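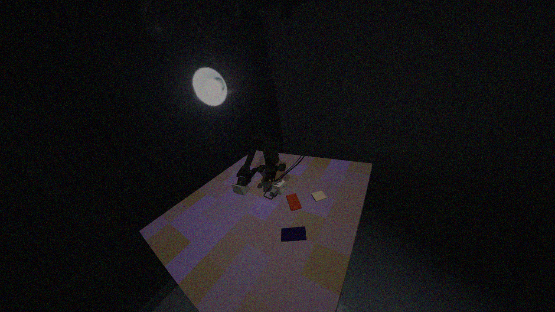 News from the Endora settlement: water, school and the winter list

In December the second water line in the Endora settlement was opened. Until then all families in the upper part had to walk to the tanks near the road, and in the morning the waiting could take two hours. The new line brings water to 9 tap stands between the clinic and the last row of shelters. The water runs from six in the morning until ten, and again in the afternoon from three.

The pipes were laid by a crew from Bumesis together with residents who were paid by the day. The work took longer than was planned. The ground behind the school is very stony, and for one part of the way the trench had to be moved closer to the fence. We are sorry for the families who had to keep a narrow path in front of their doors during these weeks.

Please do not connect private hoses to the tap stands. When the pressure falls, the stands on the hill are the first which stay dry. If you see a leak, tell the water desk in the registration building, and give them the number that is painted on the stand.

New arrivals

Since the last newsletter 33 families came to us from the transit center in Tredus. Most of them left their villages already in the summer and stayed first with relatives, until there was no more room or no more money for rent. They received blankets, a stove and a kitchen set on the first evening. Ten families are still in the large shared tent, because their shelters need a new floor. We expect that they can move before the end of the month - if the road from Tredus stays open for trucks.

Several of the new families are looking for relatives from whom they were separated on the way. The tracing desk is open every morning and the service is free. Nobody needs to show an identity card to ask a question there. It helps to bring an old telephone number, or the name of the village and of the father.

School

The school works now in two shifts. Smaller children come in the morning, and the older ones start at one o'clock. The Šťastný Foundation has paid for the heating of all classrooms until spring, and also for two more teachers who speak the language of the new pupils. Children who missed a year or more can join the catch-up class at any time. Parents do not have to wait for the papers from the old school, these can be brought later.

Winter list

The list for fuel and warm clothes is open again. Families who were on the list last winter must also sign up again, as many have changed shelter and the old list is not correct anymore. Bring your registration card. Older people and people who cannot walk well may send a neighbor with the card, or ask for a home visit at the clinic.

What we still need most are children's boots, winter coats for men and lamps that can be charged. Used things are welcome when they are clean and whole. Please do not send summer clothes now, our store is small and we have no dry place for them.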